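Journal > Cellar & Glass > Diary

Dec 1, 2022
by Maritza Ticona

Print this entry | E-mail to a friend

Woke up with the taste of cork in my mouth, a poor omen for someone who has to pour wine for paying customers at five. Coffee fixed most of it. Toast fixed the rest, apart from the part of me that agreed in September to host a blind tasting in a curling club.

The idea was Girish's. He has a theory that people will pay $30 to be told they can't tell a Pinot from a Gamay, and that they'll thank us on the way out. I said they'd want their money back. We compromised by putting out a lot of cheese.

Drove to the depot before lunch to pick up the last two cases. The Trundura Riesling had come through fine. The Vitari red was labelled correctly on the outside of the box and incorrectly on the inside, so I am now the owner of a dozen bottles of dessert wine, colour of floor varnish, smelling of apricots and regret. The man at the counter offered me a credit note with a face like he was donating a kidney. I took the credit note and the dessert wine.

The replacement red cost me $189 at the government store, where I was asked whether I was having a party. I said sort of.
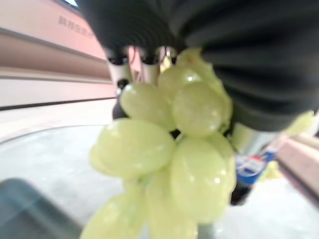

Setting up

Annelies had already been at the hall for a while when I got there and had put brown paper bags on everything, including the olive oil. She numbered the bags in pencil, very faintly, on the theory that marker has an odour. It does, I suppose. So does a curling club.

There was a discussion about glasses. I wanted the good Hämmerli ones, which live in my basement in a crate I am scared of. Annelies wanted the club's tumblers, which have a rock and a broom printed on them and could survive re-entry. We used the tumblers. It is hard to swirl a tumbler with any dignity, and I watched a lot of people try.

Roswitha turned up early and asked where the spit buckets were. I had forgotten the spit buckets. She looked at me the way my grade four teacher used to and went off to find ice cream pails in the kitchen. One still said Heavenly Hash on the side. It did nothing for the Riesling.
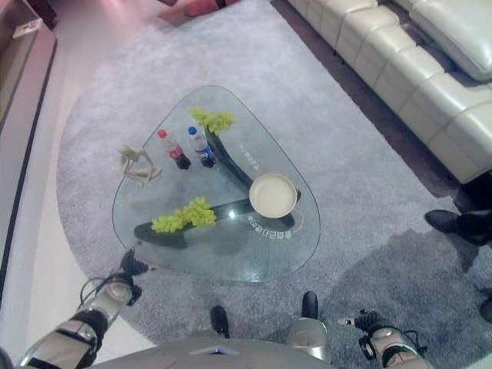
The tasting itself

Started 30 minutes late. Somebody had parked behind Girish, who was carrying the key to the cheese.

First flight went well. Everybody liked the Riesling and nearly everybody said it was something else. A retired dentist announced with total confidence that it was a Chardonnay from a north-facing slope, and wrote it down in pen. Elínborg, who says she only drinks aquavit and only at funerals, got every white right and then went out to move her car.

Second flight was where I slipped in the dessert wine as a joke. I had planned to let it run for a minute and then confess. It got the highest score of the night. The dentist gave it full marks and wanted to know where he could buy some. I sold him three bottles out of my trunk in the parking lot, in a toque, like a criminal.

Third flight I don't remember in detail. The notes say "barn, but nice barn" in my own handwriting.

After

Home late. Hands smell of blue cheese no matter what I do. Girish has already e-mailed about doing whisky in the new year and has attached a spreadsheet. I haven't opened it.

Still have to take the tumblers back tomorrow, washed, and find out who went home in my good scarf. There's half a bottle of the apricot stuff in the fridge door. I had a bit with a piece of cheddar just now and the dentist may have had a point.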